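互助问答 > 住房与通勤 > Plurnport 及周边

在 Plurnport 上班，搬去 Iltley 住划算吗？每天坐 812 路来回受得了吗？

提问人：晒被子要趁早

各位邻居好，第一次在这里发帖，啰嗦的地方请多担待。

我现在租在 Plurnport 老港区，离单位走路就能到，当初就是图这个近。房子在一楼，朝北，厨房只有一扇对着过道的小窗，炒个青椒整间屋子要呛到第二天。最难受的还是潮，衣柜里放了好几盒除湿的东西，两个月就要倒一次水，冬天的大衣拿出来领子上一层白毛。房东人倒是和气，每次都说"会看看的"，看了一年多，也就是看看。

租约到 9 月，房东说续租要涨。我算了一下涨完以后的房租，心里就有点凉，这个价钱在 Iltley 能租到一个带阳台的两居室了，每个月还能省下 1,000 多。我周末去 Iltley 转过一次，很喜欢，街上安静，面包店的阿姨会跟你聊天，河边有人遛狗，晚上能听见蛙叫。看中的那个小区叫 Grallow，楼不高，楼间距也宽，中介带我看的那套在三楼，客厅下午能晒进来太阳，我站在那儿就不想走了。

可是问题也在这里。从 Grallow 到我单位只有 812 路一趟车直达，地图上写的是 40 分钟，我自己坐的那次是周末，路上空空的，没什么参考价值。我早上要八点半到岗，晚上一般六点走，偶尔会拖到七点多。我这个人有点晕车，坐前排还好，坐后排看手机就完了。我妈听说我要搬那么远，在电话里叹了好几口气，说年轻人时间比钱金贵，我觉得有道理，可是挂了电话抬头一看墙角的霉斑，又觉得搬走也有道理。

想请教住在那边或者住过那边的朋友：早高峰到底要坐多久？有没有座位？末班车靠得住吗？冬天会不会特别受罪？Grallow 这个小区住起来怎么样，有没有什么中介不会讲的事情？还有就是，搬过去以后有没有后悔的？真话难听一点也没关系，先谢谢大家了。

补充一下：我不会开车，短期内也没打算学。家里有一只猫，年纪不小了，胆子很小。

河对岸的旧毛衣

你好呀，看到你写除湿盒倒水那一段我真的笑出来又有点心酸，我以前在老港区住的也是一楼，一模一样，鞋子放一个雨季就可以种蘑菇了。后来搬到 Iltley，住到现在已经第四个年头，812 路也坐了这么久，你问的这些我多少都能讲一点，讲得长，你泡杯茶慢慢看。

先说时间，这个最要紧。地图上那 40 分钟，我只在清早头班车和晚上九点以后遇到过。早高峰的话，七点二十以前上车，差不多一个小时以内能到老港区；七点四十以后上车，就要看桥上的脸色了。过河那座桥只有两条车道，有一辆货车抛锚，后面所有人都跟着一起发呆。你八点半到岗，我的建议是赶七点零五分那一班，早到了可以在单位附近慢慢吃个早饭，心情完全不一样。我有一阵子老想着多睡那十几分钟，结果天天在车上掐着表，手心都是汗，到了公司像打过一架，后来想通了，早睡半小时，什么都解决了。

座位的事情你运气很好。Grallow 那一站离起点近，前面只有两三站，早上基本都有位子，还能挑。你晕车，我教你，上车直奔右手边前轮后面那一排，那里最稳，窗子也能开一条缝，不要坐最后一排，最后一排下面是发动机，又热又抖，我有一次在那里坐到一半就提前下车透气去了。回来就没这么舒服了，傍晚从老港区上车的人多，前面半程多半要站着，过了桥，到 Pangaribuan 路口那一站会下去一大批人，这时候就能坐下了。所以我下班从来不看手机，站着听听广播、听听有声书，四年里听完了好多大部头，放在从前我是绝对没耐心读的。

末班车我要多讲几句。站牌上写的末班时间是从港区总站发车的时间，到你单位那一站要往后推几分钟，但是司机师傅开晚班都开得快，有时候不但不晚还会早到，我就被甩过一次，眼睁睁看着它的尾灯拐弯。所以你如果加班到很晚，一定提前到站等着。你说一般六点走，最晚七点多，那完全不用担心，七点多的车还很密。下大雨的日子另说，桥那边低的地方会积水，车要绕路，绕了路就会跳过好几个站，这个时候要看站里贴的那张黄颜色的纸，上面写着临时停哪儿。头一年我没注意，在雨里白等了很久，裤腿湿到膝盖。

冬天嘛，说完全不受罪是骗你。早上出门天是黑的，站台那里正对着河，风是直的，帽子围巾都要有。我在包里常年放一双厚袜子，到公司换上，这个小习惯推荐给你。不过车上暖气给得很足，坐下来十分钟就要脱外套了，反而要小心别捂出汗再下车。

再说 Grallow。总的来讲我很喜欢，也有几件事中介多半没跟你讲。

第一，朝河那几栋楼风景好，但夏天蚊子多，纱窗一定要检查，看房的时候把每一扇都拉一遍，有缝的让房东先换好再签。你说看的那套在三楼，蚊子一样上得来的，别小看它们。

第二，热水。有几栋楼是老式的集中热水，早上六点半到七点半大家一起洗漱，水会忽冷忽热。你问清楚那套是自己的热水器还是集中的，差别很大。

第三，收快递的柜子在东门，东门离 812 路的站反而远，下班要绕一圈。雨天绕这一圈的时候心里会有一点点怨气，平时就当散步了。

第四，周围卖菜的地方。你下班到家天都晚了，菜市场早收了，小超市开到九点，叶子菜到那会儿就不太精神。我现在是周末买一大堆根茎类的，土豆、萝卜、洋葱、南瓜，平时随手煮，叶子菜就在港区下班的时候顺手带一把上车。有一次带了一大捆芹菜，旁边的阿姨盯着看了一路，最后忍不住问我多少钱买的，下车前我们连怎么包饺子都聊完了。

关于钱，我也帮你想了想。你说房租每个月能省 1,000 多，这里面要扣掉车票。812 路有月票，一定要买月票，单次买会贵很多。另外取暖费老港区你住一楼可能包在房租里，Iltley 这边多半是自己交，问清楚再算。扣完之后还是省的，只是没有一开始想的那么多。我自己记账记了头一年，后来懒得记了，反正月底存折上的数字比以前好看。

猫的事情，我家也有猫，搬家那天先把它和猫砂盆、水碗、它常趴的那条旧毯子一起关在卫生间里，门上贴张纸条提醒搬家的人别开，等外面全部安静了再放它出来。头两天它躲在床底下不吃东西，我急得不行，第三天半夜听见它在厨房嚼猫粮，我躺在床上差点哭出来。胆小的猫要给它时间，别去掏它。还有阳台，带阳台的房子一定要封网，三楼也要封。

至于后悔，有过。头一个冬天，有天晚上感冒发烧，站在桥上堵着的车里，那时候想过要搬回去。到了春天，河边的柳树一绿，晚饭后下楼走一圈，又觉得在这儿挺好的。你妈妈说时间金贵，我完全同意，可是在发霉的屋子里咳嗽也是要花时间的呀。你要是有空，挑一个上班的日子，请半天假，早上从 Grallow 那站坐七点零五分那一班走一趟，比我们说多少都管用。看房的时候下雨天再去一次，墙角、窗台下面、衣柜背后都摸一摸，别又搬进一间潮的。

铁皮饼干桶

坐过半年，受不了，搬回来了。

我是每天七点五十那一班，站着的时候多，桥上堵得想骂人。可能跟我上班晚有关系，楼上说的早班我没坐过，不评论。房子确实好，安静，便宜，就是下班朋友一叫吃饭我就得算末班车，算了半年就没人叫我了。你要是下班就想回家的人，那无所谓。你要是爱热闹，再想想。

另外 Grallow 的停车位很紧张，不过你不开车，跳过。

半勺糖就够

楼主好！前面那位朋友写得太周到了，我本来想说的八成都被讲完了，我就从另外一个方向补充一点，可能有点跑题，你挑着看。

我的情况是工作地点就在 Pangaribuan 路口附近，住在 Iltley，等于只坐半程，所以通勤的苦我没有资格讲太多。不过我搬家搬过 5 次，租房子的教训攒了一肚子，看到你说房东每次都"会看看的"，我忍不住要唠叨几句。

不管你最后搬不搬，现在住的那套，退租之前要做一件事：把霉斑、潮气、坏掉的东西都写下来，发一封邮件给房东，语气客气一点没关系，但是要有。我有一回就是什么都靠嘴讲，讲的时候大家和和气气，退押金的时候对方说墙上的霉是我不开窗造成的，我一个字的凭据都拿不出来，最后扣掉了将近一半，气得我那个礼拜吃什么都不香。后来学乖了，水龙头滴水我也写邮件，写完还在自己的小本子上记一笔日期。

新房子那边，交接的时候慢一点，别不好意思。中介站在门口看表，那是他的事，你该开的水龙头都打开，马桶冲一次，灶头每个点一遍，窗户每扇开关一遍，插座带个小夜灯挨个插一下。我有个笨办法，就是在交接那天自己带一块面包一瓶水，坐在客厅地上吃完再签字，坐那么一会儿，楼上有没有人拖椅子、隔壁有没有人练小号，心里大概就有数了。我现在住的这套就是这么坐出来的，原本看中的是另一套，坐下去没多久听见水管咕噜咕噜响个不停，我就把笔放下了。

再有就是单位的时间能不能商量。很多人一听到通勤远，就只想着自己怎么早起，从来没想过去问一问主管。我当年搬来之前问了一句能不能早来半小时、早走半小时，对方想都没想就答应了，我准备了一晚上的话一句都没用上。你现在六点下班，如果能挪到五点半，回程的车会松快不少，站着的那一段也会短。问一句又不花钱，最多就是照旧嘛。

还有晕车。除了座位，早饭也有讲究，空着肚子坐车最容易难受，吃太饱也不行，我的搭配是半碗粥加一片咸一点的饼干，口袋里再揣两颗话梅。含着话梅看窗外远一点的地方，河面上有时候有白鹭，看着看着就到了。手机就别看了，有什么消息到站再回，天塌不下来。

我觉得搬得远一点，人会慢慢长出一种过日子的节奏。刚搬来那会儿我也慌，每天像赶集，后来早上几点出门、路上听什么、中午跟谁吃饭、晚上回来先做哪件事，都固定下来了，心就定了。我现在午休都在单位里找个角落坐一坐，不出去挤餐馆，省下来的时间下午早点收工，到家太阳还没全下去，能在阳台上把衣服收了，顺便给薄荷浇点水。你那只猫以后有了带太阳的阳台，估计比你还满意（封网！封网！封网！这个我举双手赞成前面那位）。

回头你要是定下来了，记得来这里说一声，面包店阿姨那家下午四点会出一炉核桃的，去晚了就没有，这是我能提供的最有价值的情报了。搬家那天要是缺纸箱，也可以在这个帖子下面喊，我阳台上还堆着一摞，正愁没有地方放。
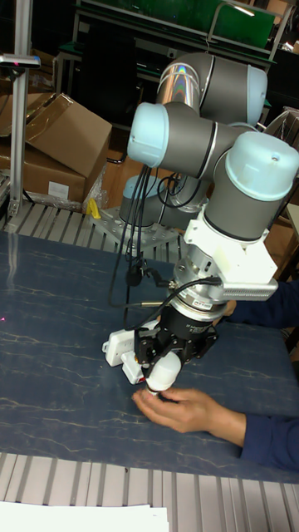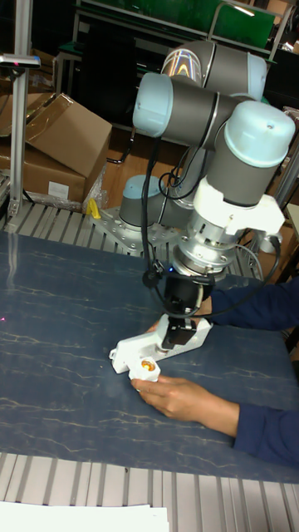
工作台和机械臂，两张。后一张里那只手举着一个白色的小东西。

对了，月票要在港区总站的窗口办，中午去人少，记得带一张一寸照。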